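Prilermont 互助会春季筹款午宴筹备会会议纪要

日期:2018-01-16
地点:Prarwood 会馆二楼小厅
主持:Eulalia Palma
记录:秘书处

一、上次纪要
宣读后通过,只改了一处:旧衣义卖的余款转入助学金账户,原稿误写成场地账户。

二、午宴总体安排
Eulalia Palma 先报了好消息:Cuninberg 酒店把五月的宴会大厅留给我们了,而且同意免收布置当天的场租!大家当场鼓掌。去年我们挤在偏厅里,后排的客人几乎看不到台上,今年大厅可以摆 20 张圆桌,每桌十人,正好坐满 200 位。舞台朝东,两侧都有通道,主持人走下来和客人互动也方便得多。

主题讨论得很热烈,最后定为“老歌新唱”。上半场由会员合唱团演出,下半场请助学金的受助学生上台,唱歌、朗诵、拉琴都行,不设门槛。有会员提议加一段旗袍走秀,大家都很喜欢,可是节目已经排得很满,先留到秋季茶会再做。

三、票务
普通票每位 500 元,含午餐、节目和一张抽奖券。已有 87 位老朋友口头预订,海报还没贴出去就有这个数,实在让人振奋。决定如下:
1. 会员优先订票两周,之后对外开放。
2. 整桌预订的可以自选桌位,先到先选。
3. 受助学生及一位家长免票,座位安排在靠近舞台的两桌。
4. 退票截止到午宴前十天,逾期可以转让。

有人问要不要设贵宾票。讨论后不设,大家一致觉得同坐一厅吃同一份菜,气氛最好。

四、菜单
酒店给了两套菜单。试菜的几位对第二套赞不绝口,尤其是那道柠檬烤鸡和最后的杏仁豆腐。素食另备一份,订票时登记。茶水全程供应,不上酒。关于面包篮是先上还是随汤上,意见不一,交酒店决定。

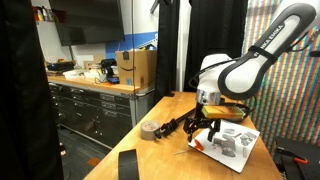 酒店还答应当天早上八点就开门,布置组可以从容地铺桌布、摆花。花材今年改用盆栽,午宴结束后在门口义卖,一点都不浪费,这个主意得到全场支持。桌卡由书法班来写,他们已经开始练字了!

五、无声拍卖与抽奖
Penry 书店捐出一整套精装童书,另加全年读书会名额,感谢他们连续支持我们。会员自己捐的东西也很精彩,有手织披肩、一幅水彩,还有一次“上门教包粽子”,估计又会抢破头。

拍卖桌放在大厅入口左侧,客人签到后就能看到。出价单改用大字体,去年好几位长辈反映看不清。主菜上完以后停止出价,甜品时间公布结果。底价由拍卖组在四月底前定好,发给各位过目。

抽奖券可以加购,现场设两个售票点。头奖尚在洽谈,先不写上海报。

六、宣传
海报初稿有两版,一版红底,一版米色底配老唱片图案。举手表决,米色版胜出,红色那版的字体大家也喜欢,请设计的同学把两者合在一起。海报上要写清楚善款用途:全部净收入用于助学金和周末辅导班。门票信息、订票电话、停车说明都要放上,字不要太小。

另外,往年受助的几位同学愿意写短文,登在会刊上。已经收到的一篇当场念了一段,写她第一次领到课本时的心情,会场安静了好一会儿。希望各位继续帮忙联络,长短不拘。

七、人手分工
接待、布置、拍卖、后台四个组都有了组长,名单随纪要附上。后台组还缺两位会操作音响的,有合适人选请直接告诉 Eulalia Palma。合唱团从下月起每周加排一次,仍在会馆大厅,欢迎新人来试唱,不会看谱也没关系。

八、其他事项
停车:酒店地下车位有限,鼓励拼车,接待组负责登记顺路的会员。
着装:不作硬性规定,愿意配合主题穿复古款式的,非常欢迎。
摄影:由摄影班负责,学生上台部分须先取得家长书面同意。
预算:各组的预估开支于下次会议前交齐,表格用去年的格式。

九、待办
Eulalia Palma:与酒店签订场地协议,确认音响清单。
票务组:印制订票表,开通会员优先订票。
宣传组:合并海报稿,下次会议带样张。
拍卖组:给 Penry 书店寄感谢信,继续征集拍品。
节目组:收齐学生节目报名,排出初步顺序。

下次会议仍在二楼小厅举行,具体时间由秘书处另行通知。散会前合唱团几位成员试唱了开场曲,大家跟着唱完才走。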